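**Re: [griluscombe-home] countertop bins with flip lids**

On a Sunday in April, Mirta Daza wrote:

> Does anyone keep one of those small round bins on the table? I can't decide between a flip lid and a lift-off one. Mine would be for tea bags and pencil shavings, mostly.

Mirta, flip lid, every time! I've had a cream one on my wooden table for two years and I love it. The lid stays on its hinge, so you don't end up hunting for it under the mail.
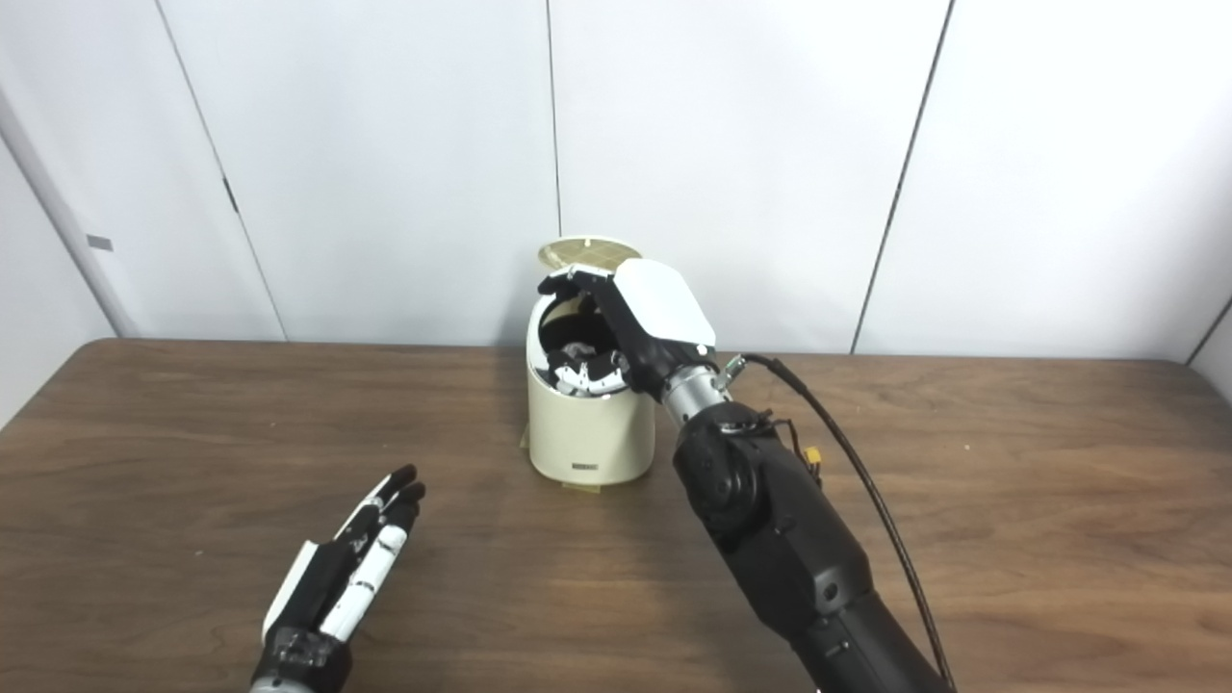
I empty mine every evening and wipe the rim while I'm at it — a damp cloth is plenty. For tea bags I'd put a little paper in the bottom first. Isabelle lines hers with old envelopes and swears by it.

Do tell us which one you pick!

Hortensia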